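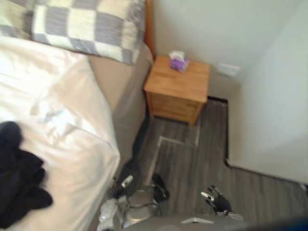
Man müsse einem solchen Gerät vor allem beibringen, was es liegen lassen soll, hieß es in einem Leserkommentar zur Vorankündigung im September; das Bettenmachen komme danach.

2018-12-10
Von der Produktredaktion Niltby
Lesezeit: 4 Minuten

Niltby Ultora - zweiarmiges Assistenzsystem für Schlaf- und Gästezimmer

Der Hinweis entspricht dem Einsatzkonzept der Ultora. Das System ist für möblierte Schlafräume in Gästehäusern, Wohnheimen und Einrichtungen des betreuten Wohnens vorgesehen. Es unterstützt das Hauspersonal beim Richten der Bettwäsche, beim Aufnehmen abgelegter Kleidung und beim Freiräumen der Laufwege. Persönliche Gegenstände auf Nachttischen und Ablagen bleiben in der Grundeinstellung unberührt. Ein schwarzes Kleidungsstück auf einer weißen Decke ist dabei eine vergleichsweise dankbare Aufgabe; helle Wäsche auf hellem Bezug stellt höhere Anforderungen an die Bilderkennung und wird im Zweifel dem Personal zur Bestätigung vorgelegt.

Hände und Arme

Beide Arme tragen die mehrfingrige Hand Vieira in Silber und Schwarz. Die Finger werden über Sehnenzüge bewegt und geben bei Widerstand nach. Linke und rechte Hand können unabhängig voneinander arbeiten, etwa wenn eine Hand den Rand einer Decke hält und die andere den Stoff glattzieht. Für schwere Matratzen und für das Anheben von Möbeln ist die Vieira nicht zugelassen.

Die Fingerkuppen sind Verschleißteile. Sie können ohne Spezialwerkzeug gewechselt werden; ein Satz für beide Hände gehört zum Lieferumfang. Die Sehnenzüge werden ausschließlich durch den Kundendienst nachgestellt.

Steuerung und Einlernen

Die Bedienung erfolgt über die Software Flilby, die auf einem Arbeitsplatzrechner im Haus betrieben wird. Jedes Zimmer wird einmal eingelernt. Das Personal führt das System durch den Raum und legt fest, welche Flächen bearbeitet werden dürfen und welche gesperrt sind. Das Einlernen eines Zimmers ist mit 30 Minuten zu veranschlagen. Bis zu 100 Zimmerprofile können in einer Installation gespeichert werden.

Im Auslieferungszustand stehen elf Abläufe zur Verfügung, darunter:

- Decke auflegen und Kanten ausrichten
- Kissen am Kopfende ablegen
- Kleidung vom Bett aufnehmen und an einem vereinbarten Ort ablegen
- Boden neben dem Bett auf Gegenstände prüfen

Weitere Abläufe können vom Betreiber selbst angelegt werden. Eine Programmierausbildung ist dafür nicht erforderlich, die Teilnahme an der Einweisung hingegen schon.

Räumliche Voraussetzungen

Das System benötigt einen freien Zugang zu mindestens einer Längsseite des Bettes. Enge Nischen zwischen Bett und Wand, in denen häufig ein Nachttisch steht, werden nicht befahren; dort arbeitet allein der ausgestreckte Arm, soweit seine Reichweite genügt. Geeignet sind ebene Böden mit harter Oberfläche. Hochflorige Teppiche und lose Läufer sind vor dem Einsatz zu entfernen. Spiegelungen auf glatten Böden können die Erkennung von Gegenständen beeinträchtigen - in solchen Räumen empfiehlt Niltby das Einlernen bei der später üblichen Beleuchtung.

Sicherheit

Der Betrieb in Anwesenheit von Gästen oder Bewohnern ist nicht vorgesehen. Wird die Zimmertür geöffnet, hält das System an und muss am Gerät wieder freigegeben werden. Dazu ist der mitgelieferte Türkontakt zu montieren. Aufnahmen der Kopfkamera werden im Normalbetrieb nach Abschluss des Ablaufs gelöscht. Eine längere Speicherung zu Wartungszwecken ist vom Betreiber ausdrücklich freizugeben und in Flilby zu protokollieren.

Lieferumfang

- Grundgerät Ultora mit Ladestation
- zwei Hände Vieira, montiert und abgeglichen
- ein Satz Ersatz-Fingerkuppen
- Türkontakt mit Befestigungsmaterial
- Lizenz Flilby für einen Arbeitsplatz
- Betriebsanleitung in deutscher Sprache

Bezug und Einweisung

Die Ultora wird zur Miete und zum Kauf angeboten. Der Mietvertrag schließt Wartung und Verschleißteile ein. Die Einweisung findet im Haus des Betreibers statt und ist auf 4 Personen je Termin begrenzt; zusätzliche Termine werden gesondert berechnet. Vor Vertragsabschluss prüft Niltby anhand eines Grundrisses und einer Begehung, ob die vorgesehenen Zimmer geeignet sind. Das Ergebnis erhält der Betreiber schriftlich. Anfragen sind unter Angabe der Zimmerzahl, der Bettenmaße und des Bodenbelags an den Vertrieb zu richten.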